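The Knife Grinder of Plonbridge

Senad Matić sharpens knives in a shop with one window and no sign. The door is between a shoe repair counter and a bakery on Pedel Street, and people who need him tend to know which one it is. Most of them bring kitchen knives wrapped in a dish towel. A few bring scissors, and in April the garden shears start coming in.

Matić learned the work from an uncle and has done it for 18 years. He charges by the blade, with a little extra for serrated edges, which take longer. On a busy morning he can get through 40 knives before lunch. He works on a slow wheel first, then on flat stones, and he finishes on a strip of leather nailed to the bench.

"People think a knife is dull because it's old," he says. "It's dull because of what they cut on."

He means glass, stone and ceramic plates, which bend the edge over in a few strokes. He asks new customers what kind of board they own before he looks at the blade. If the answer is glass, he tells them to buy another board or expect to be back in a month.

Wood and plastic are both fine with him. Valbona Leka, who teaches evening cooking classes across town in Dunstan, prefers plastic for raw chicken and wood for bread and vegetables. She puts a damp cloth under any board that slides. Her students are told never to chop straight on a stone counter, and every term at least one does.
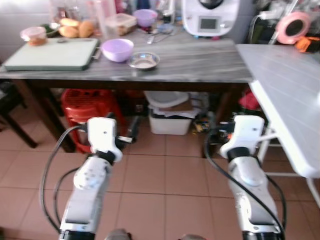 What it costs to keep an edge

A basic sharpening steel costs less than a decent knife and lasts for decades. Matić suggests a few light passes on each side before cooking, at a low angle, with no pressure. The steel straightens the edge but takes off very little metal, so a knife still needs a real sharpening once or twice a year.

He doesn't like pull-through sharpeners. They work quickly, he says, and they eat the blade. He keeps 3 ruined paring knives in a drawer to show people who ask.

Olanrewaju Akinola drives over from Starkton with the knives from his restaurant. He used to have them picked up by a service that swapped one set for another, and he never got the same knife back. Now he waits at the bakery while Matić works. His oldest chef's knife has lost a good part of its width, and he plans to turn it into a boning knife when it gets too narrow for onions.

The shop is open mornings only. Matić takes cash.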